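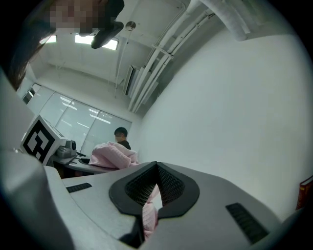 Pad and mesh on the gray gripper, pink cloth behind the gap. Wednesday.

Pladulen grippers, rev 3

Swapped the mesh in the V pads for the darker Kullodard stuff. The old lining had gone shiny along the point and cloth slid out of it on the slow pulls. Cut the new pieces a little wide and tucked them under the rim, no glue so far. If they creep I'll try a dab of contact cement at the top corners only.

Marker cubes are back on both grippers. Checked the screws twice - one had stripped its hole, so that one now has a longer screw and a washer. Tracking log from the morning has 2,427 frames, of which 33 lost the marker. Most of those are when the wrist turns past vertical. Could be glare from the ceiling panels, didn't check.
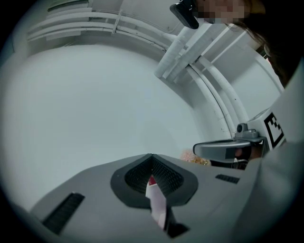
Cloth, two-handed

One gripper holding a white card in the V, the other gripper held in hand beside it. Finger gap at the Larkcombe setting. The spring still feels stiff on the closing stroke, and my thumb was sore by lunch.
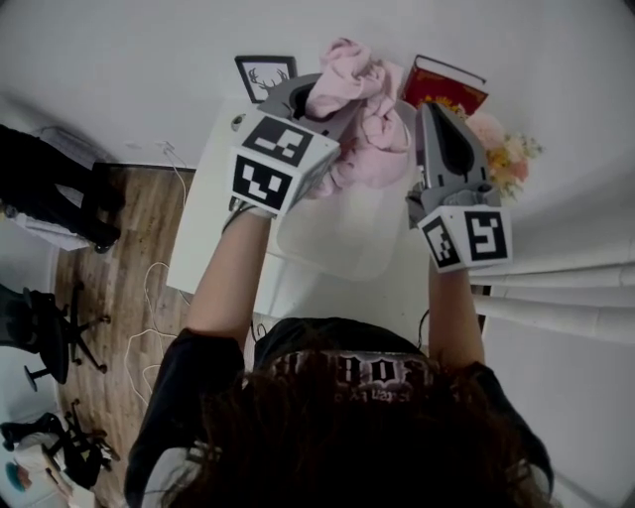 Pinching the cloth with both grippers over the container.

To do: print matte markers, ask Yeh about softer springs, trim the mesh where it bunches at the point. Log gets cut at 2,000 frames next time, the files are too slow to open.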